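部品の置き方と箱づめ　第2回の配布メモ

前回はみなさんお疲れさまでした。私の板書が読めないという声が2人からあったので(すみません!)、今回は話す内容をだいたいそのまま文字にしておきます。読みながら聞いてもらって大丈夫です。

今日のテーマは「形のくせがある部品をどう箱に入れるか」。四角いものなら重ねればいいんですが、丸みのある殻みたいな成形品は、素直に積むとまずすべります。おまけに表面がつやつやだと、部品どうしが触れただけで細いすり傷が入る。私が昔Karkholmの倉庫にいたころ、19個まとめて返品されたことがあって、あれは本当にこたえました。原因は中敷きなしで運んだこと、それだけです。

で、中敷きの話。くぼみのついた段ボール色のトレーを箱に敷いて、部品を一つずつはめる、あのやり方です。見るところは向きと間隔。丸いほうの端を全部同じ側にそろえておくと、入れ忘れも裏返しも一目でわかります。そろっていないと、検品の人がいちいち手に取ることになって、そこでまた指紋がつくんですよね。

箱は透明なものが好きです。ふたを開けなくても中が見えるし、棚の前で「これ何だっけ」とならない。ただ透明だと安心してラベルを貼らない人が出てくるので、そこは厳しめに言います。貼ってください。

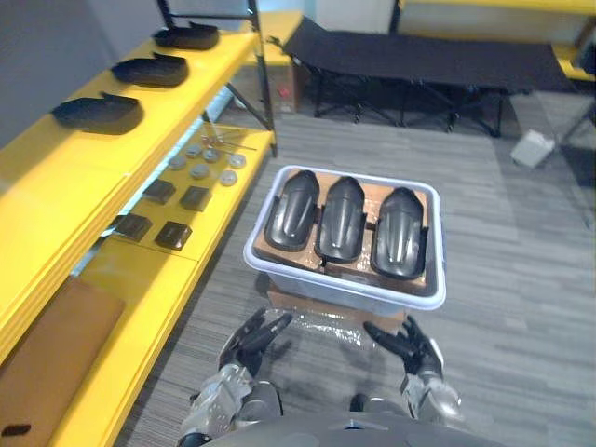

トレーのくぼみに部品がきちんと沈まないときは、どうすればいいですか?

上から押し込まず、いったん抜いて向きを確かめてください。向きが合っていても浮くようなら、そのトレーは別の品番用かもしれないので、使わずに横へよけておきます。

棚のほうも少し。箱に入れる前の部品は棚板に直接並べてかまいませんが、大きいものと細かいものは段を分けましょう。細かいものは私なら下の段に、間をあけて並べます。上の段だと奥が見えなくて、背の低い人が手探りになるからです。Wultdaleの実習室で教えてくれたÜlle Vaherさんは上の段派で、ここは最後まで意見が合いませんでした。現場の棚の高さで決めてください。

あと、床置きについて。箱を床に置いて詰めるのは、作業としては楽な場面もあります(深い箱だと特に)。でも詰め終わったら台か棚へ上げること。通路に残すと、台車が来たときに困ります。

次回までにやってくること
身近にある曲面の品物を一つ選んで、中敷きの下書きを描いてくる。紙は何でもいいです。上から見た図と横から見た図の2枚をお願いします。寸法はミリで。

下書きの提出はWaraporn Bunnagさんの机の上の青いかごへ。午後4時を過ぎた分は次の回に見ます。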